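**Pellberg toy library puts its shape blocks back on the shelves, with new maple boards to go under them**

PELLBERG, 6 August 2021. Families who have been asking after the shape blocks at the Pellberg toy library will be glad to hear that they can be borrowed again, and that each set now goes home with a proper wooden board to play on. The boards were made over the winter and spring by Sorin Nedelcu, a retired cabinetmaker many readers will know from the old Căpraru workshop on the mill road, where he built kitchens and staircases for most of his working life and, by his own account, very few toys.

The library has 42 boards in all, enough for every set of blocks and a few to keep in the play corner for children who come in with an older brother or sister and would like something to do on the floor while the choosing goes on (and the choosing can go on for a good long while, as any parent who has stood between the train sets and the puppets will tell you).

It began in January, when the library was doing its yearly sort of the toy cupboards. The blocks had been kept in three big tubs at the back, all mixed together, and the job of getting them into sets again had been put off more than once. When they were finally tipped out and counted there were 2,222 of them, a good many more than anybody had guessed, in every state from nearly new to thoroughly chewed. The worst ones were retired. The rest were washed in the big sink, laid out on towels along the corridor, and sorted by shape and then by color, a job that took up most of a week of evenings and a great deal of tea.

Nedelcu had come in that week to return a marble run his grandchildren had borrowed, and stayed to help with the drying. He noticed that people kept looking for somewhere flat to line the pieces up. The carpet was too soft for the ones that stand on end, and the folding tables have a ridge down the middle that knocks everything over.

"I had maple at home, left from a job that was never finished," he said. "It was good wood and it was standing behind a door. I thought, they need a flat place, and I have a flat place, it only has to be cut up and glued."

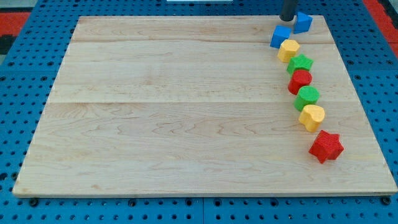 Maple was a happy choice for this. It is a hard, close wood that takes knocks well, and it is pale enough that a small child can find every piece at a glance. Nedelcu left the boards their natural color and joined the planks side by side, so you can follow the seams along the length of the wood, with the wavy grain and a little pink showing here and there in the cream. The blocks look very cheerful against it. Set in a loose curve down one side, with the blue triangle at the far end, then the blue cube, the yellow hexagon, the green star, the cylinders in red and green, the yellow heart and the red star nearest to you, they have something of a parade about them, and it is hard to walk by without wanting to add to the line.

The sets themselves have been put together with some thought. Each one has a mix of shapes in blue, yellow, green and red, and the colors don't match the shapes, so there can be a star in one color and another star in a different one. The youngest children tend to sort by color first and come around to shape later, and the library wanted sets that would still be interesting on the second or third borrowing. The ribbed kind have turned out to be popular with small hands, and with one or two grandparents who find the smooth ones slippery.

There was some discussion about whether the boards should have a raised edge to stop things from rolling off. Nedelcu made two that way as a trial, and they were left out in the play corner for a month. The children liked them well enough, but they could no longer push a long line of blocks over the side and hear it all go down, and this was plainly a favorite part of the game. The rest were made flat, with the edges sanded round and finished with a food-safe oil. He would like it known that the oil will need doing again every year or so, and that he has left a tin and a rag at the desk.

Carrying the boards home took a little working out as well. They are wider than the library's usual bags, and the first families to try them had to tuck them under an arm in the rain. Horkach, the sail repair shop by the bridge, heard about it and ran up a set of canvas slings from offcuts, with a pocket on the front for the blocks. No two are quite the same color, and there is already some competition for the orange one. The thread and buckles were paid for from the spring jumble sale.

The library now lends to 539 households in Pellberg and the villages up the valley, and it expects the block sets to be out most of the time, at least to begin with. Sets go out for three weeks and may be renewed once if nobody is waiting. Borrowers are asked to wipe the board with a barely damp cloth and dry it straight away, and please not to stand it in the sink or leave it against a radiator, where the planks may start to part. If a block goes missing, do let the desk know. There is a tub of spares, and it is a great deal easier to replace one yellow heart now than to find out at the next big count that half the hearts have gone.

Anyone who would like to try a set before borrowing is welcome in the play corner during opening hours. It has been moved to the window end of the room, beside the Cirivon garden entrance, so strollers can come in without having to go around by the steps. Nedelcu plans to be there on the first morning of next month, for about an hour, with some of the leftover maple and a few sheets of fine sandpaper, for any children (or parents!) who would like to smooth a small piece and take it home.

Boards and blocks can be reserved at the desk or by telephone. Slings are handed out as they come, and the orange one can't be reserved.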